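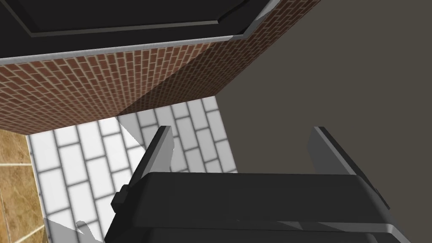
I've been putting off the chimney breast in our back room for longer than I care to admit, and if you have old brick indoors you'll know why (the dust! it gets into the tea). Anyway, we finally got stuck in this October, and a few things are worth passing along.

**Go over it dry first.** Use the soft brush on the vacuum and start at the top, because whatever you knock loose is coming down regardless. I like an old paintbrush for the mortar lines, the fatter the better.

**Then wash, gently.** A good squirt of dish soap in a bucket of warm water, plus a handful of table salt if there's soot. Wet the brick with plain water before the soap goes on, so it doesn't drink the dirty suds straight in. Scrub with nylon and keep the wire brush in the shed, please. My neighbor Dymphna used one on hers and the scratches are still there, poor thing.

**White powdery patches** are usually salts coming out with the damp. Brush them off dry and find out where the damp is coming from before you do anything else.

**Leave sealing for later.** Let the wall dry a good few days with the windows open, then try your sealer on a low corner behind the sofa. Some of them go terribly shiny, and I'm still looking at the patch where I found that out.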